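Splitting a long kitchen task into chunks your policy can learn
Posted 18 September 2022

I've had a few emails asking how we label the steamed bun task, so I'm finally writing it up. If you've trained an imitation policy on one long demo and watched it dither halfway through, this is for you! The method is the one we use in Seltus, our little annotation tool, and you can do it by hand in a spreadsheet if you'd prefer.

You'll need:
- a set of teleoperated demos (we used 400)
- head and wrist video on the same clock
- gripper open and close signals
- a pot of tea, because the first batch is slow

Step 1: Write the task as states of the table
My first go was a list of arm movements, and it was hopeless. Two operators never move the same way. What they do share is where things end up, so write that down: where the lid is, what's in the steamer, what's on the plate. A state with the lid lying flat on the left, one bun in the basket and three on the plate is dead easy to tell from its neighbours, and you can check it from a single head camera image.
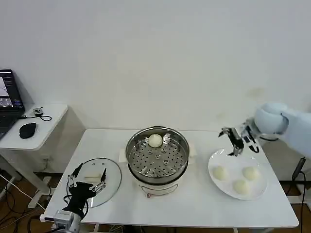 Step 2: Mark the rough cuts
Play each demo at double speed and drop a marker whenever the table changes from one state to the next. Don't fuss over the exact moment yet. We ended up with 3,016 segments before cleaning (my wrist has only just forgiven me).

Step 3: Snap the cuts to the gripper signal
Now let the software do the boring bit. For each marker, look for the nearest open or close event and move the cut there. I search 6 frames either side. If there's no event in that window, flag the demo and look at it yourself - don't widen the window, or you'll start grabbing events from the next chunk.

Step 4: Check against the wrist view
The head camera is lovely for the layout but poor for contact, as the hand tends to cover whatever it's touching. Step through the wrist video at each cut and ask whether the fingers are open or closed, and what sits between them and the object. 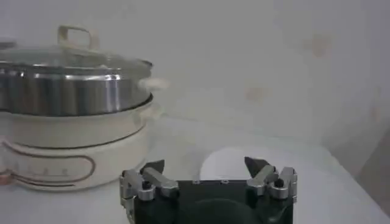 I threw out 34 segments at this stage, mostly ones where the operator had paused to think and the pause had ended up as a chunk of its own. If you keep those, the policy learns to pause too, and it's very good at it.

Step 5: Train with the chunk label as an input
Feed the current label in next to the images, and train a small classifier to guess when to move on. Ours is called Metusov and it's tiny. Start with the classifier switched off and change the labels by hand, so you know which half is to blame when a run goes wrong.

Next up is the same thing with two arms cut separately, which I hope to post in October. The label template is in the Drirno folder if you want to borrow it.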